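Progress report to Anedis, March
Prepared by Ruairi Aitken, Strachan project

Collection with the hand-held gripper is going really well. We now have 1038 usable demonstrations out of the 2000 we promised, and Mounir Alaoui has two new rooms lined up (both much messier than our lab, great news for the data!).

Soft, round items were our weak spot last fall. We changed the grasp instructions so that people close both fingers slowly and hold — no squeezing — before they move off. An orange fruit held between the two mesh-covered finger pads is typical of the new set.

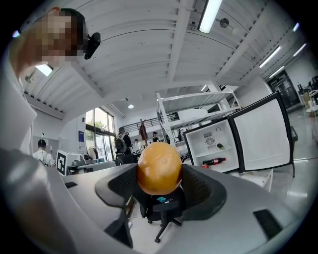 Next steps

Mounir will retrain the policy on the full set and compare it with the old one. I'll send you both sets of results, along with our plan for the remaining demonstrations.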